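Share 14 | Comments 3

MEDIA RELEASE

For immediate release

Nogueira Centre opens July applications for expanded small workshop grants

The Nogueira Centre for Trades and Making will open applications this July for its small workshop grants program, with a larger pool of funding and a new stream for shared workspaces outside the capital cities.

Under the expanded program, individual makers and sole traders may apply for up to $4000 towards tools, bench hire, safety training or materials. Shared workshops with five or more regular members may apply under the new stream, which covers rent support and building improvements such as lighting, ventilation and accessible entries.

The Centre received 484 applications in the previous round, the highest number since the program began. Demand was strongest among furniture makers, instrument repairers, bicycle mechanics and textile businesses. Many applicants reported that the cost of suitable floor space was a greater barrier than the cost of equipment.

"Small workshops keep skills in our towns and suburbs," said Aldana Figueroa, Director of the Nogueira Centre. "A person who can rent a bench for two days a week can take on paid work, train a junior and pay their own way. The grants are modest, but the people who receive them have told us they came at the right time."

The new stream follows a review of the program led by Rūta Kalniņš, Manager of Grants and Partnerships. The review recommended a shorter application form, earlier notice of results and a single point of contact for each applicant. All three recommendations have been adopted.

"We heard clearly that the old form took too long to complete," Ms Kalniņš said. "Applicants will now answer eight questions and attach one quote. Those who are unsure whether their work is eligible are encouraged to telephone before they apply."

Applications will be assessed by a panel drawn from the trades, local government and adult education. The panel will be chaired by Behrouz Hashemi, a cabinetmaker and former TAFE teacher. Priority will be given to applicants in regional areas, to those returning to a trade after time away, and to workshops that offer places to apprentices.

Successful applicants will also receive a year's membership of the Centre's tool library, which holds 800 items for loan. Membership includes access to the Monday evening advice sessions, where business planning, insurance and leasing are discussed with experienced tradespeople.

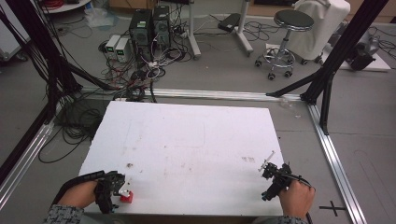

Handling a small red block with hand-held grippers.

Grants made under the program must be spent within 12 months. Recipients are required to provide a short written report and copies of receipts. Funding cannot be used for vehicles, debts or work that has already been completed. Organisations that received a grant in the previous round may apply again, provided that their report has been accepted.

Information sessions will be held online and at the Centre before applications close. Guidelines, session times and the application form are available from the front desk or by post on request. Assistance is available for applicants who need an interpreter or who would prefer to apply by telephone.

Media contact

Ward Van Acker
Communications Officer
Nogueira Centre for Trades and Making

ENDS

Share 14 | Comments 3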